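Print this page
E-mail this entry

Notebook, Clilitska workshop
Mar 9, 2026
Entry by Vasco Rocha

Wire baskets for condiments, continued from the last page.

Started on the Furkcombe order. They want baskets for the shared kitchen tables, one per table, to keep the bottles together so people can carry the lot to the sink and wipe down underneath. Brandão sent over the brief again with the same wording as before, so I have gone by my own notes from the phone call.

Weighed the sample basket empty on the small scale: 294 g. That is with the feet on. The drawing had it lighter, but the drawing was done with the thinner rod for the top rim and we changed that. I have written the new weight on the drawing in pencil. Would somebody please update the file.

Load test. Filled a plastic box with steel offcuts, stood it in the basket and left it over lunch. No sag that I could find with the straight edge. Lifted it by the rim at the two long sides and then by one corner only. The corner lift made it creak, but the welds looked the same afterwards under the lamp. I would still like to see a second one tested before we say yes to Furkcombe.

Coating. The batch from Drerkero has come up a bit thick where the mesh meets the rim. It doesn't matter for strength. It does matter for cleaning, as sauce will sit in the corners. Tried a drop of soy in one corner, let it dry by the radiator and went at it with a washing-up brush. Most came off. The last of it needed hot water and a cocktail stick, and a kitchen won't bother with that. Asked Drerkero if they can hang the baskets the other way up in the oven. Waiting to hear.

Mesh size. We talked about going to a wider grid to save wire. I am against it. With the present grid a small bottle cap can't drop through, and you can still read enough of a label from the side to know which bottle you are reaching for. Checked this with the vinegar, seen from above and fairly close. The big characters on the label come through the wires well enough. The small print doesn't, but you would take the bottle out to read that anyway.

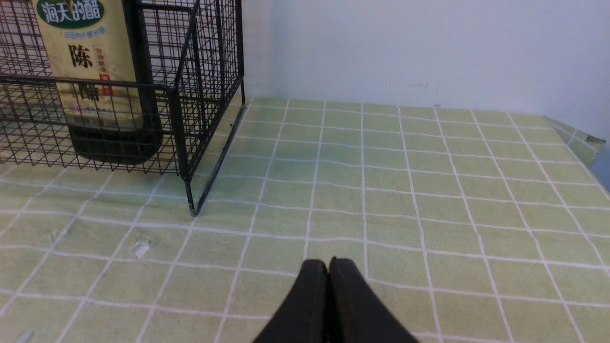 Sample basket on the green grid top, with the aged vinegar (陈醋) inside.

Height. The vinegar is the tall one and I have been using it to set the rim. Lower rim means easier reach, higher rim means less chance of a bottle going over when the basket is carried. Leaving it where it is for now.

Feet. The short feet are fine on a flat top. On the old bench with the groove down the middle one foot dropped in and the whole thing rocked. Furkcombe's tables are flat according to Brandão, but I have asked for a photo.

Cost. Wire for the full order comes to 400 at the present price, coating another 87. Labour not worked out yet. The price is held until April.

To do:
- second basket through the load test
- chase Drerkero on the coating
- rubber caps for the feet, get 6 to try
- put the vinegar back in the kitchen cupboard, people have been asking for it

Print this page
E-mail this entry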